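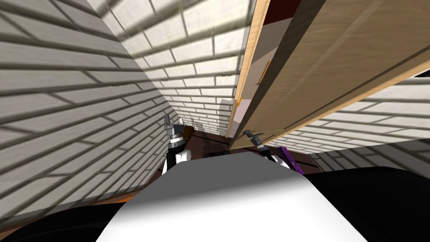 Simulated view over the robot's torso, both arms up, tall cabinet to the right. Tilt as rendered.

April, 4.40 pm
Elis Bowen

Notebook, student project, cabinet task. Writing this up before I forget which of today's numbers I believed.

Where we are: Femi and Kátia have the two-arm model loading in the brick room with the tall cabinet, and the controller they call Nisness is driving it. Femi reports that it "opens the cabinet". I asked to see it open the cabinet. What I got was a success rate, printed in green.

So, the success rate. The run was 3641 episodes, left going overnight on the department machine. The script marks an episode as a success if the door angle passes a threshold at any time step. Any time step. It does not ask what moved the door. I went through nine of the so-called successes by replaying them one after another, and in five the door was moved by a forearm, or by something further up the arm that I couldn't make out from the replay angle. In two the fingers closed on the handle and pulled. The remaining two I can't call either way and I'm not going to pretend I can.

Nine out of 3641 is a silly sample and I told them so before they could tell me. But it was picked by Kátia with her eyes shut and a finger on the list, so it is at least not my sample.

Femi's view is that a door opened with an elbow is an open door. For a person carrying shopping I'd agree with him. The project title has the word "grasping" in it, and Valdir will read the title.

The handles. They're orange and slim, and they show up well against the tan wood, which is my next worry. Has the thing learned to find a handle, or has it learned to find orange? Ademir says the policy has no business relying on colour because it gets the handle position handed to it directly. I asked which version. He went off to look. He came back forty minutes later and said that the older one gets the position and the newer one gets the camera, and that the overnight run was "probably" the newer one. This has to be written in the run log from now on, at the start, by whoever presses go. I don't want to hear probably about something we typed in ourselves.

Test for colour: recolour the handles to match the door and leave everything else alone. Then swap it round, leave the handles orange and put an orange patch of the same size somewhere useless on the panel. If the gripper goes for the patch we've learned something. Kátia reckons an hour for both. I have put down an afternoon.

The tilt. Every wall in that view runs downhill, and so does the cabinet. Kátia says it's only the camera pose, and that the room is square if you look at it from the overview camera. Fine. I checked the room file and it is square. What I haven't seen is anybody check that the camera pose in the room file is the same one the policy was trained with. If it was trained tilted and we level the camera for the demo because it looks nicer, I would expect it to miss. If it was trained level and has been running tilted since the last update, then the overnight figure means even less than I thought. Femi to find the training config. He believes it is in the Skovier folder. I've looked in the Skovier folder.

Also, the torso fills a good deal of the bottom of that view and hides the floor. There's a small black thing on the floor just past it and a purple one by the right arm, partly behind the body. I asked what they were for. Ademir said clutter, for variety. I asked whether they are in the same place every time. They are in the same place every time. Either randomise them or take them out. For now they're staying where they are so that we don't change three things at once.

Ran by hand, with Femi on the keyboard, 5.15 pm:

Right gripper towards the lower handle, slow speed. Got there. Closed on it. Slipped off when the pull started. Contact friction was at the default, which nobody had looked at.

Same again with the pull direction following the arc of the door and not a straight line backwards. Held. Door moved a little, then the arm ran into its joint limit and sat there shaking. Femi pleased. I thought the shaking was worse than the slipping.

Same again, torso moved closer before starting. Held, and opened further. I'll admit that one looked like a robot opening a cabinet. It was also steered by a person with a view of the whole room and two cups of coffee in him, so it goes down as evidence that the task can be done and as nothing at all about the controller.

Left arm did nothing throughout. It stayed up with its fingers pointing at the ceiling. In the replays it does much the same. If one arm is enough, the write-up should say one arm, and the paragraph about "coordinated two-arm behaviour" comes out. Kátia wrote that paragraph and took this better than I expected. She wants to keep it in if she can get the left hand to steady the cabinet edge. I said show me.

Valdir looked in at the end and asked whether any of this would carry over to the real arms at Urkwood. I said I had no idea. Femi said yes. Valdir wrote something down and I couldn't see which of us he'd quoted.

To do:

- Change the success check. Fingers in contact with the handle while the door is moving, or it doesn't count. (Femi)
- Rescore all 3641 with the new check. Don't rerun them, rescore them. If the contact data wasn't saved, tell me straight away. (Femi)
- Handle colour test, both ways. (Kátia)
- Find the training camera pose. (Femi, Ademir if Femi is stuck)
- Run log gets a line for the policy version. (everyone)
- Ask the Ahmadpour group what friction values they use for handles. (me)

6.05 pm. Contact data wasn't saved.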